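Equipment check before budget request, bench cell 2
Sun 18 October
Checked by: Mirjana Kovačević
Read and commented by: Borislav Kadrić
Site: Murkham

Purpose: decide what goes on the January order and what can wait. Marks are OK, WATCH or BUY. Comments are ours unless a supplier is named.

## 1. Stop and power

- [x] Emergency stop in reach of the operator's chair. OK
- [x] Stop cuts both arms. OK. Tested twice with the arms parked.
- [x] Controller restarts only after a manual reset. OK
- [ ] Second stop on the wall side. BUY. Georgiou quoted 6 units as the smallest lot. We need one here, and Clolenton will take the rest.

## 2. Arms and cables

- [x] Base bolts at torque. OK
- [ ] External cables. WATCH. No cuts found, but the outer cable on the left arm has a loop that could catch on a sleeve. More clips first. BK: agreed, no new cable this year.
- [x] Joint covers tight. OK
- [ ] Service visit for both arms. BUY. Trisden contract is 2,943 for the year, travel included. MK: this is the largest line and I would not cut it.

## 3. Grippers and hand

- [x] Gripper body screws present and tight. OK
- [ ] Padded fingertips. BUY. Order spare pairs now. Last time we waited on them and lost bench days.
- [x] Multi-fingered hand opens fully on command. OK
- [ ] Spare hand. Not requested. BK: one is enough until the hand has a regular job. MK: fine, but write down who we would call if it fails.
- [ ] Pinch point at the gripper hinge. WATCH. Add it to the training sheet.

## 4. Table and work pieces

- [x] Table level, no rocking. OK
- [ ] Tabletop. WATCH. White surface has scuffs and specks. Clean before the next camera setup. Replacement can wait a year.
- [x] Cubes free of chips. OK
- [ ] Black pad. BUY one spare, low cost, put it under consumables.

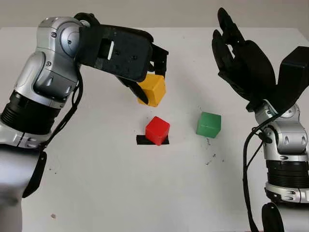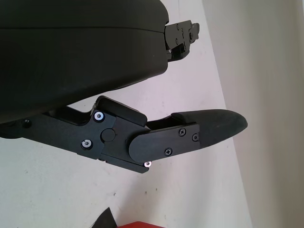
The cube task: yellow cube in the left gripper, red one on the pad, and the padded fingertip from close up.

## 5. Guarding

- [ ] Floor marking for the reach of both arms. BUY tape. We can lay it ourselves.
- [ ] Light curtain. HOLD. Quote from Georgiou is 1,024 without fitting. BK: ask for a price with fitting before this goes any further. A part price is no use for the budget.
- [x] Warning sign on the door. OK
- [ ] Speed limit set for work with a person at the table. WATCH. The limit is set, but it is not locked with a password.

## 6. Order list

| Item | Supplier | Status |
|---|---|---|
| Emergency stops | Georgiou | Send with January order |
| Service contract | Trisden | Needs signature |
| Fingertips, spare pairs | Trisden | Price requested |
| Pad, floor tape, cable clips | Local shop | Buy from petty cash |
| Light curtain | Georgiou | Hold for full quote |

## Open points

- MK to set the password on the speed limit and tell the evening shift.
- BK to ask Clolenton to confirm in writing that they will pay for their share of the stops.
- MK to find the old fingertip part number. The label on the bag has worn off.
- Training sheet to be updated before anyone new works at the bench.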